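Household Goods Drive: Change of Collection Point

The Rollcombe household goods drive will move to the Jara Street hall in July 2019. Residents may bring kitchen items, cleaning supplies and small tools during regular office hours. Last year the drive received 2,135 items and served 466 households across the district. 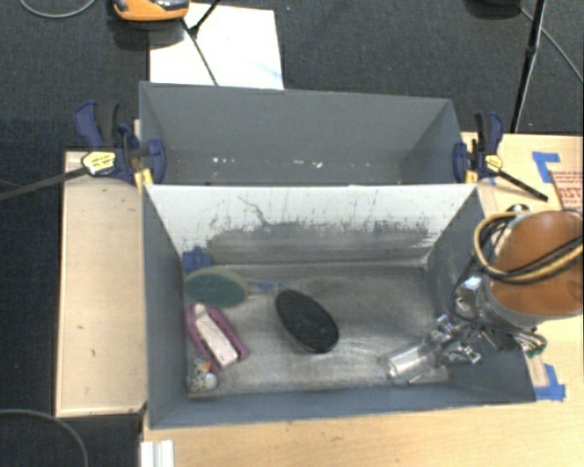 Larger donations — furniture, bedding and appliances — must still be arranged in advance through the Sudano office. Please allow 30 days for pickup. Electrical goods without a plug cannot be accepted. Receipts will be issued on request at either location, and the next drive is planned for October.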